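4.2 Two dishes on the table and the question of nesting

In the previous section we have discussed how people in shared kitchens put away cups. Cups are rather simple, because most of them are never put one inside the other. Flat and shallow dishes are different. They are nearly always kept in piles, and the pile is the place where small differences between dishes begin to matter. A person who lives alone with one set of dishes may not notice this. In a kitchen such as the one at Nyitrai, where the dishes have come from many homes, it is noticed every day.

For this part of the study we chose a pair which is common in such kitchens: one dish pale, one blue, both wide and low, and near to each other in size. Illés has called this kind of pair "false twins" in his notes on the Andetti canteen, and we keep his term. False twins look as if they belong in the same pile. Whether they sit well in it depends on the rim, on the slope of the wall and on which of them is placed first.

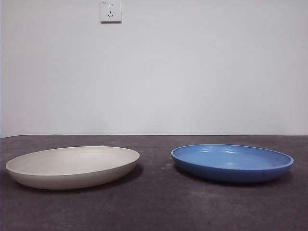

Figure 4. A pair of false twins, side by side: pale dish with matt finish (left), blue dish with glossy glaze (right).

The finish of the surface deserves a remark. Several users told us that they sort by colour first and by touch second. A chalky surface is felt as "kitchen" and a shiny one as "table", even if both dishes are used for the same food. For this reason false twins are sometimes kept on separate shelves, although one pile would save space. Of the 332 put-away events in the kitchen diaries, more than 100 concerned a shallow dish that was placed on top of a dish from another set.

The diaries also show that the order of the pile is seldom planned. The dish which is dried first goes down first. When the lower dish is a little wider, the upper one can sink inside its rim, but it does not always find the middle. It may rest with one side up on the rim and the other side down in the hollow. We call this a leaning nest. In the diaries the users describe it with words like "crooked" or "not sitting", and most of them leave it so if no other dish has to come on top.

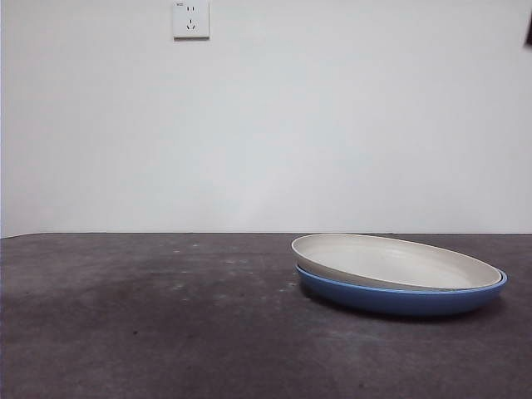

What should be done with a leaning nest before a third dish is added?
Lift the upper dish completely, put it down again over the middle of the lower one, and add the third only when the rim looks level from the side. Pushing the high side down with the hand is less good, as the two surfaces may rub.

This advice was given to the users at Stoto in November, on a card beside the sink. We cannot say how many of them followed it, for the diaries there had already been closed. Major has suggested that the shelf height is more important than any card, and that a low shelf makes people build short piles. We return to his suggestion in section 5, where the Nadus cupboards are treated.

Comments (3)

Miklós Major
Thank you for the mention. A small correction: I meant the free height above the pile, and not the height of the shelf from the floor. With a tall person these two give very different results.

Géza Illés
The term "false twins" in my notes was used for bowls also. Perhaps you can add this in a footnote. I agree with the part on touch, in Andetti we heard the same.

reader_nk
At home we have the same problem with the soup plates, the old ones go into the new ones but never straight. I will try the lifting. Is section 5 available somewhere?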